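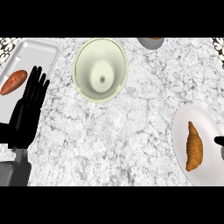 Who does the boring bit? Speaker notes, staff canteen and catering forum, Apr 1, 2018

Ghada Zoubi, kitchen supervisor, Majali

Start without the microphone if the room is small. Say thanks to Leen Kanaan for the slot.

Opening

I run a kitchen that serves lunch to 339 people. I was asked to talk about "the automated kitchen" and I said yes before I'd thought it through. I don't hate machines. I love the dishwasher. What I don't trust is the sentence "it will free up your people", so most of this talk is about that sentence.

The rendered kitchen

Point at the slide. It's a computer simulation. Marble worktop, a sweet potato in a white tray with a black hand beside it, a pastry on a plate over on the right. Plenty of clear marble in the middle. Ask who has that much clear worktop at half past eleven. Wait for the laugh, or don't.

The serious point: practice in a simulation is cheap and I can see why firms do it. But a simulated counter has no delivery driver leaning on it. When Wukine came to see us they showed a lot of this sort of thing and I kept asking for the same hour in a working kitchen. I'm still asking.

What the job is

Plating looks like picking things up and putting them down. Jad Sabbagh has done it for us for years and I asked him to talk me through one lunch. Half of what he said had nothing to do with food on plates. He'd noticed the pastries were coming out soft at one end. He'd told the new starter to change her gloves. He'd held back two portions for the late shift, who hadn't rung down.

None of that is in the job description. So when someone measures the job for a machine, they measure the job description.

(If short of time, skip to Hours.)

The trial at Ovberg

Canan Türkmen let me visit for a morning and doesn't mind me telling you this. They had a Kekau unit portioning cold trays. It could do 200 trays in a shift, if somebody laid out the food the way it liked. That somebody was a kitchen assistant who used to do the portioning. She told me the work was easier on her wrists and worse for her head. She used to chat across the bench. Now she faced a guard panel and waited for a light.

I asked what training she'd had. One afternoon. I asked if her grade had changed. It hadn't.

Hours

Slow down here. Five people on my early shift. If a machine takes two hours off each of them, I know where those hours go, and it isn't into learning pastry. It's off the rota from September. Ziad Yammine in our finance office was at least straight with me about that.

Questions to ask before you sign

Who clears up when it drops something?
Who is allowed to stop it, and do they get told off for stopping it?
What happens to the hours, in writing?
Can the people on the bench say no after the trial?

Wukine answered the first one very well. They asked to come back to me on the rest.

Finish

No slide. Read out Jad's list again, slowly, then take questions. If anyone asks whether I'd have one in my kitchen: yes, for peeling, with the rota agreed first.

Contact: Ghada Zoubi, Catering Office, Majali | © Majali 2018 | Back to top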